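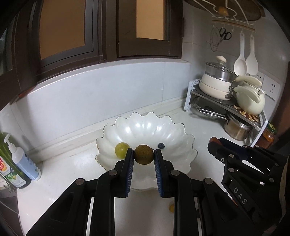 *Small brown fruit in the gripper, over the white bowl.*

I have been fond of grippers for most of my working life, so please take this as a friend's complaint. In November, at Kanaan, we had a Vikow arm that crushed fruit for an entire afternoon while its screen told us, quite cheerfully, that every pick had gone well. The force sensor had drifted, the software trusted the sensor, and we (I include myself) trusted the software. The log showed 760 good picks. My colleague Senthil Nadar wandered over at 5, looked into the bin, and asked who had ordered jam.

I still think about that bin. A squashed grape is a small loss, and we laughed while we mopped, but the same arm was due to go into kitchens, where people reach into bowls without thinking – I know I do – and a hand that can't feel its own grip has no business working beside mine.

The fix everyone wanted was a better sensor. I'm all for better sensors! But what I would dearly like to see first is a dull little routine: every 40 picks, the gripper closes on a rubber test ball of known stiffness, and if the reading is off, it stops and waits for a person. It costs a few seconds. The Drokis people grumbled that it would spoil their cycle times, and I suppose it would, a bit. I'd take the slower arm home with me all the same, and I wouldn't let the other one near my kitchen counter.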